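Vendholm
About Us

Who we are and how we got into this

Vendholm is a small company that helps other small companies buy robots, and quite often helps them wait a year before they do. We started out on the other side of the table. Most of us used to work in shops and packing rooms where somebody came back from a trade show very excited, signed for a machine, and then spent the next two years finding out what it really cost to own. We made plenty of those mistakes ourselves (the first arm we ever bought sat on its pallet from spring until July while we argued over where the air line should go), and we still bring them up with clients because they make everybody feel better about their own.

These days there are 13 of us, and we have worked through equipment plans with 59 customers: bakeries, award and gift makers, dental labs, a couple of community colleges and one very patient seed company. What they have in common is a budget that has to be explained to someone, whether that's a board, a bank or a spouse!

How we work with you

We like to begin with a visit and a long cup of coffee. We ask to see the job you want help with, done by the people who do it now, and we ask them what they would change. After that we write up a plan in everyday words. It covers the arm and the gripper, of course, but also the table it bolts to, the guarding, the spare fingers, the training days, and the hours your own people will put in during the first months, which hardly ever show up on a dealer's quote. The usual plan looks 18 months ahead. Longer than that and we'd be guessing, and we would rather come back and do a second one with you.

Before anyone spends real money, we try the job out in simulation. Our planning tool is called Oltik, and we built it ourselves over several slow winters. We set up the pieces you handle, the racks and fixtures you have in mind and the gripper you are thinking of buying, and then we let it try, over and over, with the parts turned a little this way and a little that way.

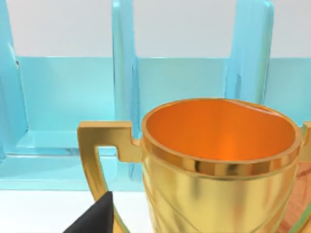 A typical study is 340 tries per item, and customers are welcome to sit in and watch as many as they can stand. Shiny things and see-through things get extra attention from us, as they can be hard on a camera, and a camera upgrade is much easier to swallow when it's in the first budget. Sometimes a study tells us a plain gripper will do nicely and the fancy one can come off the list. We love those meetings.

What we don't do

We don't sell robots, and we don't take a fee from anyone who does. If you already have quotes in hand, from whichever dealer you like, bring them along and we'll go through them line by line with you. Leasing, used equipment and shared cells between neighboring shops are all fair subjects too, and we have a soft spot for used equipment in particular.

Where to find us

Our office is upstairs in the old Stüber building in Farkton, with the test benches on the ground floor next to the loading door. Parking is around back, and the bell sticks a bit, so give it a good push. Visitors are welcome most mornings. If you're putting together next year's budget, please get in touch early, even if all you have is a rough idea and a number you're nervous about. The first conversation is free and tends to run long.

Page last updated February 17, 2026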